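Kumine 표면 반사 시료 기록 데이터 카드

버전 2
관리: Ganduria 재료기록실
언어: 한국어(필드명은 영문 소문자)

개요

Kumine는 실내 가구와 작업면에 쓰이는 무광 도장 시료의 광택도, 색도, 마모 이력을 정리한 표 형식 데이터셋이다. 시료 328점의 측정값이 들어 있으며, 시료마다 도장 조건, 건조 조건, 측정 각도별 광택도, 마모 시험 전후의 색차를 기록하였다. 원자료는 Zistville 시험동의 측정 대장이며, 종이 대장을 옮겨 적은 뒤 단위와 표기를 통일하였다.

버전 1과의 차이

버전 1에서는 20도와 60도 광택도가 한 열에 섞여 있었다. 버전 2에서는 gloss_20, gloss_60, gloss_85의 세 열로 나누었다. 측정 각도를 대장에서 확인할 수 없는 행은 삭제하지 않고 세 열을 모두 비운 뒤 flag 열에 angle_unknown을 넣었다. 시료 번호 체계는 그대로이므로 버전 1의 번호로 조회해도 된다.

파일 구성

samples.csv: 시료 기본 정보. 한 행이 시료 하나에 해당한다.
gloss.csv: 광택도 측정값. 한 시료에 여러 행이 있을 수 있다.
color.csv: L*, a*, b* 값과 색차.
abrasion.csv: 마모 시험 조건과 회차별 결과.
notes.txt: 대장 여백에 적힌 메모를 옮긴 것. 시료 번호순.

모든 CSV 파일은 UTF-8이며 BOM이 없다. 구분자는 쉼표, 소수점은 마침표를 쓴다. 결측은 빈 칸으로 둔다. 0은 실제 측정값이므로 결측으로 처리하면 안 된다.

주요 필드

sample_id: 시료 번호. K로 시작하고 숫자 네 자리가 이어진다.
substrate: 바탕재 구분. mdf, steel, glass, other 중 하나.
coat_count: 도장 횟수. 하도는 포함하지 않는다.
cure_temp: 건조 온도, 섭씨.
gloss_60: 60도 광택도, GU 단위.
delta_e: 마모 전후 색차. CIE 1976 식으로 계산하였다.
joint: 측정 구역 안에 판 이음선이 있으면 1, 없으면 0.
flag: 비고 코드. 여러 개일 경우 세미콜론으로 구분한다.

측정 절차

시료는 측정 전 항온항습실에 하룻밤 두었다. 광택계는 매 측정 묶음의 시작과 끝에 표준판으로 교정하였고, 두 교정값의 차이가 1 GU를 넘으면 해당 묶음을 다시 측정하였다. 시료당 측정점은 중앙과 네 모서리이며, 표에는 평균과 표준편차를 실었다. 개별 측정점의 값은 배포본에 포함되지 않는다.

색도는 광원 D65, 관측 시야 10도 조건으로 측정하였다. 정반사 성분은 제외(SCE)하였다. 광택 차이가 큰 시료끼리 L* 값을 비교할 때는 이 조건을 감안해야 한다.

마모 시험은 Savchuk 절차서 17항을 따랐다. 하중과 왕복 횟수는 abrasion.csv의 load, cycles 열에 있다. 절차서 개정 전에 시험한 시료 63점은 왕복 횟수가 달라 flag에 old_cycle을 표시하였다. 이들을 나머지 시료와 합쳐 평균을 내지 않도록 한다.

이음선 표기

판 두 장을 맞댄 면은 이음선 부근에서 광택도 편차가 커진다. 측정구가 선을 걸치면 값이 낮게 나오는 경향이 있어 joint 열을 따로 두었다. 이음선의 방향과 폭은 기록하지 않았다. 대장에 이음선 언급이 없는 시료는 0으로 입력하였으므로, 0에는 미확인 사례가 섞여 있을 수 있다.

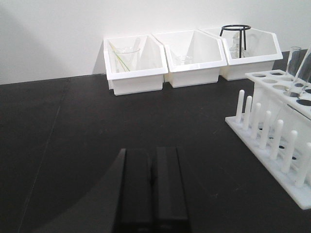
그림 1. 무광 검정 상판과 흰 벽. 상판 왼쪽에 가는 이음선이 비스듬히 지난다.

알려진 한계

검정과 진회색 시료의 비중이 높다. 밝은 색 시료는 수가 적어 색상별 비교에 쓰기 어렵다. 유리 바탕재는 뒷면 반사의 영향을 받으며 보정하지 않았다. 85도 광택도는 2월 이후 측정분에만 있다.

notes.txt에는 판독이 불확실한 글자가 남아 있다. 해당 위치는 물음표 두 개로 표시하였다. 메모의 약어는 풀어 쓰지 않았다.

불러오기

samples.csv를 먼저 읽고 sample_id를 기준으로 나머지 표를 결합한다. gloss.csv는 재측정 행이 있으므로 run 열의 값이 가장 큰 행만 남긴 뒤 결합하는 것을 권한다. sample_id는 문자열로 읽는다.

이용 조건

연구 및 교육 목적으로 이용할 수 있다. 재배포할 때는 본 카드를 함께 포함하고 버전 번호를 명시한다. 값을 수정한 경우 수정한 열의 이름을 별도로 적는다.

오류 신고

시료 번호, 파일명, 열 이름을 적어 Ganduria 재료기록실 접수함으로 보낸다. 대장과 대조한 뒤 다음 버전에 반영하며, 처리 결과는 변경 이력에 시료 번호와 함께 기록한다.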